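I have been meaning to write about drying flowers since May, when the first of the statice came in and I hung it all over the laundry room like a crazy person. My grandmother did it every summer, and I grew up ducking under bunches of strawflower on my way to the back door. She never told me how she did it (I never asked, I was nine!), so I've had to work most of it out for myself, with plenty of brown mush along the way.

My main discovery is that you want to cut earlier than you think. Strawflowers keep opening after they're picked, so I take them when only the outer petals have loosened. I ordered seed from Vedden this year, a packet of 400 for less than a cup of coffee, and I'm still finding seedlings in the gravel. They go up in small bunches with a rubber band, heads down, in the dark, and mine took 16 days.

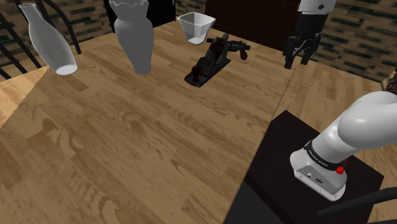
Arranging them is the part I put off, and I think it comes down to being scared of the vase. Dried stems are light and stiff and they don't settle in the way fresh ones do, so a wide opening lets everything flop out to the sides. I've come around to shapes like the tall grey one with the zigzag rim, where the neck pulls in and holds the bunch together for you. Four or five stems of larkspur, a bit of grass, and then I make myself walk away and put the kettle on.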